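**Unit 4 — Measuring Gene Expression with Reporter Strains**
Course handout, second-year laboratory sequence
Instructors: Cleiton Siqueira and Vanderleia Quintana

Read this handout before the first laboratory session of the unit. Students are expected to arrive with the dilution table in Section 4.3 already completed in their notebooks.

## 4.1 Background

A reporter gene is placed under the control of a promoter so that the activity of the promoter can be read from something easy to measure. In this unit the reporter is a green fluorescent protein carried on a plasmid in a non-pathogenic laboratory strain of *E. coli*. When the promoter is active, the cells make the protein, and the culture glows under blue light.

Fluorescence alone does not tell us how active a promoter is. A dense culture will give a strong signal even if each cell produces very little protein. For this reason every fluorescence value must be divided by the optical density of the same well, after the blank has been subtracted from both readings. All results in this unit are reported in this normalized form.
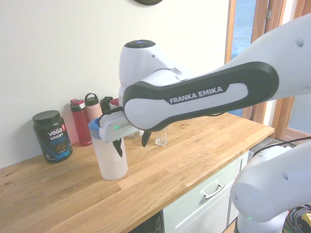 *Robot arm with two-finger gripper at the countertop.*

## 4.2 Strains

Two strains are used. They are referred to by their course names throughout.

- **Xavier** carries the reporter behind a promoter that is always on. It serves as the positive control.
- **Luka** carries the same reporter behind a promoter that responds to the sugar arabinose. Without arabinose the signal should stay close to background.

The parent strain, with no plasmid, is grown alongside both. Its fluorescence is the natural background of the cells and must not be confused with the blank, which contains medium only.

## 4.3 Dilutions and Plate Layout

Overnight cultures are diluted into fresh medium to a final volume of 800 microliters per tube. Complete the table for three starting optical densities, showing the volume of culture and the volume of medium in each case. Use the relation C1V1 = C2V2 and show your work.

Readings are taken in 384-well plates. The outer rows and columns are filled with medium and are not used for samples — evaporation there is fast enough to shift the optical density during a long run. Each condition is loaded in triplicate, and the replicates should not sit side by side.

Export the data from Cluvido as plain text. Column names must be left as the software writes them, or the analysis template will not load.

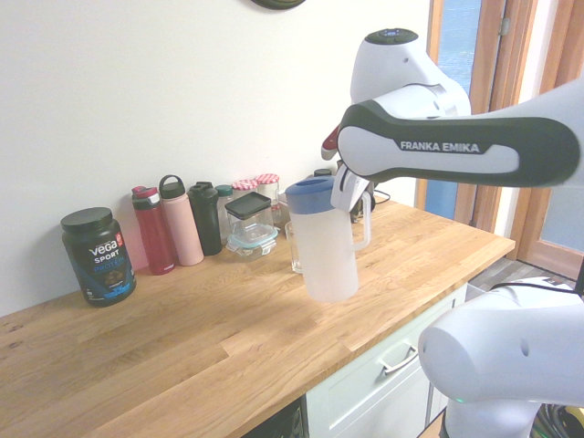 Hornuvlow, 26 July 2020

## 4.4 Revisions to the Unit

The following changes apply to all sections and replace the wording in the earlier printed handout.

1. The induction period is now 2 hours. Groups that need longer must arrange this with Dr. Quintana in advance.
2. The arabinose series includes a zero point. Reports without it will be returned.
3. Standard deviations are calculated from normalized values. Do not average the raw fluorescence first.

## 4.5 Report

The report is due in the final week of October. It should contain one figure showing normalized fluorescence against arabinose concentration for all three strains, with error bars, and a discussion of no more than 400 words. The discussion should address why the Luka curve levels off at high concentrations and whether the signal from Xavier changes with growth phase.

Raw data files are submitted with the report. Questions on the analysis template should be directed to Dr. Siqueira.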